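Lip filler gone lumpy after two weeks?
Theresia Gasser

Had my first lip filler at a clinic in Larkby (300 dollars) and there's a hard little bump on the left side. Doesn't hurt, but I feel it every time I eat! Massage it or leave it?

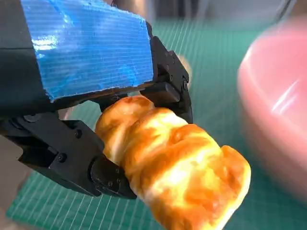
2 replies

Stubbs
Mine had one too and it went down by week four. Don't go squishing it unless your injector shows you how. Call them, the check-up is usually free.

Bimon
arnica gel!! and go back if it turns white or sore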